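Why Do Hockey Players Keep Leaving the Ice?

If you watch a hockey game for the first time, you may wonder where everyone is going. A player skates hard, then climbs over the boards and sits down. Another player jumps on. The game doesn't even stop.

This is called a line change, or "changing on the fly."

How many players are on the ice?

A team usually has six players on the ice at once: one goalie, two defenders and three forwards. The three forwards who play together are called a line. Many teams have 4 lines, and they take turns. Defenders work in pairs, and most teams use 3 pairs. The goalie normally stays in for the whole game.
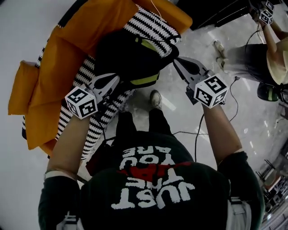 Black pants, gray sneaker and a T-shirt with white letters.

What is a shift?

The time a player spends on the ice before coming off is a shift. Most shifts last less than a minute. That sounds short, but skating at top speed makes your legs burn very quickly. A tired skater is slow to get back and help the goalie.

When is a good time to change?

The best time is when your team has the puck and is sending it deep into the other team's end. The other team then has a long way to come back. A bad time is when the other team is rushing toward your goal.

The player coming off has to be close to the bench before the new player joins in. If too many players are on the ice, the referee can call a penalty. The team must then play one skater short for two minutes.

At the rink in Wiltstead, 2,222 people once watched a game end this way. The home team had too many players out, and the visitors scored on the power play. 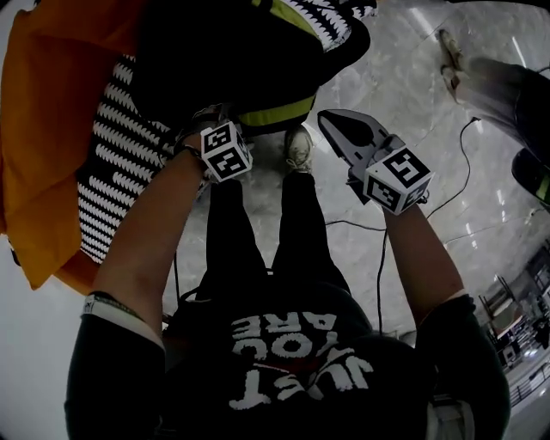

Rodel Fajardo remembers getting it wrong as a kid: he heard the coach shout "Sumo," which was the name of the second line, and went over the boards even though he was on the first. After that he always looked to see who was coming off before he moved.

Words to know

Boards — the low wall around the rink.
Bench — where players sit between shifts.
Power play — when one team has more skaters because the other has a penalty.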